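Sunday, October

Up at seven, before the heating came on. Coffee, then the dishes from last night, which I had promised myself I would not leave and then left. Nothing from the Mateos set got chipped, so I can't complain. I like those plates, the pink and the green. They are plain and they stack well, and they came cheap because the shop on the corner was clearing its shelves. The black rack is a better buy than I thought it would be. Plates lean in it, but they stay put.
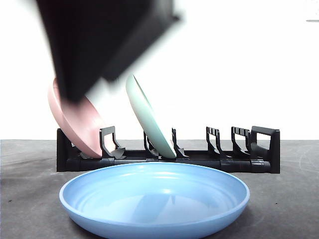
Foslow Supper Club - Kitchen Team

I took over the crockery list from Hortensia Arango this month. She handed me a folder with 52 pages in it, most of them receipts, and two pages of actual notes. The notes are good. Plates go in the rack on edge, bowls get dried by hand, and the tablecloths go home with whoever spilled on them. She also wrote "ask Sang about the kettle" and underlined it. I asked Sang. He said he had no idea what she meant, and then an hour later sent me a long message about the fuse.

The next supper is for 100 people, the most we have done. We own enough large plates for that if everyone takes one and keeps it through dessert. Small plates are short. I wrote to Dresisen for a price and they came back with 700 for the lot, delivery included. That is more than we have set aside, so I will look at secondhand first. Hortensia thinks the church sale will have some. They won't match, and I don't mind.

Spent the rest of the morning on the table. I wiped it twice, once with soap and once with plain water. The soap leaves a film if I stop at one pass, and then everything I put down feels sticky.

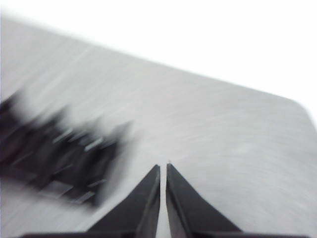
I also want to settle where the drying gets done. At the last supper we had people carrying bowls back and forth past the stove, and Sang Lâm got soup down his sleeve. A single table near the sink would do it, with the rack at one end and towels at the other. I drew it on the back of an envelope and it looks fine. I will bring the envelope on the night, or I will forget it and draw it again.

Lunch was the end of the lentils. Called my sister, no answer. Read some of the Flirkeo catalog and turned down the corner on a page of serving spoons, then decided we have enough serving spoons.

In the afternoon I went back to the bowls. The green ones are my favorite for soup - wide, with a thick rim that is easy to hold. They are awkward to store, though. They don't fit the upright slots the way the plates do, and if I nest them too tightly they are a nuisance to get apart. I may ask for a shelf.
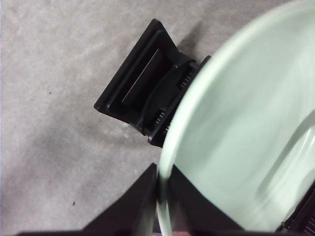

Green bowl, with the corner of something black behind it.

Swept the hall before dark and took the trash down. Sang came by at six to return the big pot and stayed for tea. He says he can do the shopping for the supper if I give him the list by midweek. Onions, rice, stock, more dish soap. I still have to ask Hortensia how much rice she bought last time. Bed early.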